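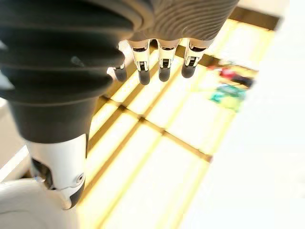 Accueil | Sommaire | Chapitre précédent | Chapitre suivant | Index

Chapitre 16
Montrer une tâche à un robot

Dans les chapitres précédents, le mouvement du robot était toujours écrit d'avance. On donnait une suite de positions, un modèle géométrique calculait les angles, une commande se chargeait de les suivre. Cette méthode convient bien aux tâches dont on connaît toutes les cotes : souder un cordon, déposer un joint, empiler des cartons identiques. Elle devient pénible dès que les objets sont mous, de formes variées ou posés en désordre. Décrire par des équations la manière de saisir un chiffon demande beaucoup de travail, alors qu'une personne le fait devant nous en un instant.

La programmation par démonstration part de ce constat. Une personne exécute la tâche, le système enregistre ce qui se passe, et l'on cherche ensuite une loi de commande qui reproduise le comportement enregistré. Le présent chapitre traite de la première moitié du problème, c'est-à-dire de la démonstration elle-même. L'apprentissage de la loi de commande fait l'objet du chapitre 21.

16.1 Deux façons de démontrer

On distingue d'abord le guidage manuel. L'opérateur prend le bras en main et le déplace. Les moteurs compensent le poids de la structure et opposent le moins de résistance possible. Les capteurs articulaires enregistrent les angles pendant le déplacement. La trajectoire obtenue appartient forcément à l'espace atteignable du robot, et aucune conversion n'est nécessaire entre le corps de l'opérateur et celui de la machine. En revanche, l'opérateur occupe une partie de l'espace de travail, masque souvent les caméras et dispose de deux mains seulement. Guider un bras muni d'une pince simple reste facile. Guider en même temps un bras et plusieurs doigts articulés ne l'est plus.

La seconde façon est la téléopération. L'opérateur se tient à l'écart et commande le robot par l'intermédiaire d'un dispositif : manette, bras maître, gant instrumenté, suivi optique de la main. Le robot exécute lui-même la tâche avec ses propres capteurs, et les images enregistrées ressemblent à celles qu'il recevra plus tard en fonctionnement autonome. Le prix à payer se trouve du côté de l'opérateur, qui perd le sens du toucher et doit juger les distances sur un écran ou de loin.

Le choix dépend donc surtout de l'effecteur. Pour une pince à deux mors, les deux méthodes se valent et l'on retient souvent la plus rapide à installer. Pour une main à plusieurs doigts, la téléopération s'impose presque toujours.

16.2 La correspondance des mains

Une main humaine et une main mécanique n'ont ni les mêmes longueurs, ni les mêmes axes, ni le même nombre d'articulations motorisées. Recopier les angles de l'une sur l'autre donne de mauvais résultats, en particulier pour la pince entre le pouce et l'index : les extrémités se croisent ou ne se rejoignent pas. On préfère en général faire correspondre la position des bouts de doigts, ou mieux, les écarts entre le bout du pouce et celui des autres doigts. Le calcul prend alors la forme d'une minimisation résolue à chaque pas de temps, sous contrainte de butées articulaires.

Le pouce mérite une attention particulière. Sa mobilité détermine les prises possibles, et c'est aussi le doigt dont la mesure est la moins fiable avec un gant. Dans les essais menés à l'atelier de Varkivier avec la main Inga, Dace Navickas a constaté que la plupart des prises manquées s'expliquaient par un mauvais étalonnage du pouce. Un étalonnage refait au début de chaque séance a suffi à corriger le défaut. La procédure comprend deux poses, main ouverte à plat puis pouce contre index, que l'opérateur tient sans bouger pendant la mesure.

16.3 Ce que l'on enregistre

Une démonstration est une suite d'observations et de commandes datées par une même horloge. On y trouve au minimum les angles articulaires du bras et des doigts, les consignes envoyées, et les images d'une ou de plusieurs caméras. Une caméra fixe donne la disposition générale des objets. Une caméra placée au poignet suit la main et montre de près l'approche, au moment où la vue fixe est souvent masquée par le bras. Les doigts occupent alors une bonne part du champ et les objets éloignés peuvent être flous. L'exposition se règle avec la main en place, au-dessus de la surface de travail réelle, car un sol clair et fortement éclairé efface vite les détails.

Il faut enregistrer à la fois la consigne et la mesure. Lorsque les doigts serrent un objet rigide, la consigne continue d'avancer tandis que la position mesurée s'arrête. L'écart entre les deux renseigne sur l'effort de serrage, et une loi apprise sur les seules positions mesurées tient les objets trop mollement.

16.4 Combien de démonstrations, et lesquelles

Pour une tâche de ramassage d'objets au sol, l'équipe de Sultis recommandait dans son guide de mai 2020 de partir de 100 démonstrations, puis d'en ajouter selon les échecs observés. Ce nombre n'a rien de général. La diversité compte davantage : positions de départ, orientation des objets, ordre de saisie, éclairage. Des enregistrements presque identiques apprennent peu de chose au système.

On conserve aussi les reprises. Quand l'opérateur manque un objet, rouvre la main et recommence, la séquence contient une information que les démonstrations sans défaut ne donnent pas. Povilas Toom conseille de les marquer dans le journal de séance, afin de pouvoir les inclure ou les écarter plus tard. Le logiciel Kukidton, utilisé dans les exercices, prévoit un champ à cet effet.

La régularité de l'opérateur a son importance. Les longues hésitations au-dessus d'un objet se retrouvent dans la loi apprise, sous la forme d'un robot qui s'immobilise. On laisse donc à chaque nouvel opérateur un temps d'entraînement dont les données ne sont pas conservées, et l'on prévoit des pauses. La fatigue se voit dans les courbes : les approches s'allongent et les corrections de poignet se multiplient.

16.5 Sécurité pendant la démonstration

En guidage manuel, l'opérateur touche la machine sous tension. La vitesse et le couple sont limités par le contrôleur, et l'arrêt d'urgence reste à portée de la main libre. En téléopération, la zone du robot est dégagée avant l'activation du lien. Une pédale ou une gâchette d'autorisation doit être maintenue pendant tout le mouvement ; son relâchement fige le bras et les doigts dans leur position courante. À la reprise, le système vérifie que la main de l'opérateur et celle du robot sont dans des configurations voisines, faute de quoi le premier mouvement serait brusque.

La section suivante détaille le calcul de correspondance pour une main à quatre doigts et un pouce, en commençant par le choix des repères.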